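Pristley Household Storage Survey - data card

Version 3, released 2026-07-22
Maintainer: Arnel Lagman
Field lead: Lwazi Buthelezi
Licence: free for non-commercial use with attribution to the Pristley project

Summary

The survey records how people in small rental units store everyday things near the front door: shoes, coats, umbrellas, mail, pet leads, recycling waiting to go down. It covers 200 units in the Gillitz and Tidden buildings. Each unit has one row in the main table and a variable number of rows in the items table. All answers were given by the tenant. Units where the tenant moved out partway through the survey were dropped.

The data was gathered to help the building owner decide what to put in the entryways during the next refit. It has since been used by a student project on hallway lighting, which is why the lux column exists. That column is filled in for Gillitz only.

Files

units.csv - one row per unit, with floor, entry width in centimetres and number of residents
items.csv - one row per item type reported, keyed on unit_id
furniture.csv - racks, hooks, benches and cabinets, with tier count and colour as the tenant gave them
notes.txt - free text from the interviews, lightly edited for spelling
codes.csv - the 13 category codes and their definitions

Category notes

Footwear is split into indoor and outdoor. Slippers are always coded INDOOR, even when the tenant said they wear them to the laundry room. Trainers, runners and sneakers are one category. Boots get their own code if they reach above the ankle.

A rack is coded OPEN if it has no doors, whatever its depth. Low cabinets with an open front are therefore OPEN, and people joining this table to the old version 2 data should recode them, as they were filed under CABINET at the time.
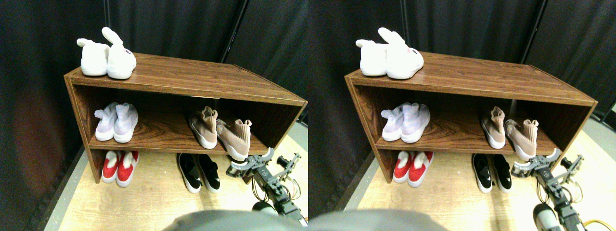

Two-tier open rack, slippers on the top board and sneakers on the shelf.

The top surface of a rack counts as storage if the tenant said they use it that way. Version 1 ignored top surfaces and undercounted slippers and keys badly. Wian Pillay went back through the interview notes and corrected the entries where the answer was clear. The rest are marked TOP_UNKNOWN and should be left out of any per-tier averages.

Curtains used to close off a closet or alcove are in furniture.csv under SCREEN.

Known problems

Entry width was measured at the door in Gillitz and at the narrowest point in Tidden. The two are not comparable.

Roughly 40 units have no answer for winter storage. The question was added after the first interviews were done.

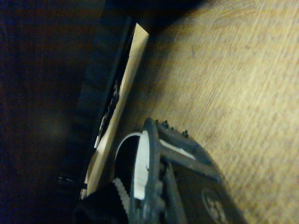
Colour names are whatever the tenant said. We have not merged grey and charcoal, or tan and beige. Jacobus Magagula started a lookup table for this and it will go in the next release if it's finished.

Blank cells mean the question was not asked. A refusal is coded -9. Some spreadsheet programs read the unit_id column as a date, so import it as text.

Changes since version 2

Added furniture.csv, split out of items.csv
Recoded open-fronted cabinets as described above
Removed duplicate rows in Tidden
Fixed the neighbour_shared flag, which was inverted

Contact

Corrections go to Arnel Lagman through the Pristley office. Please include the unit_id and the version number. Questions about the lux readings should go to Euan Niven, who has the original meter sheets.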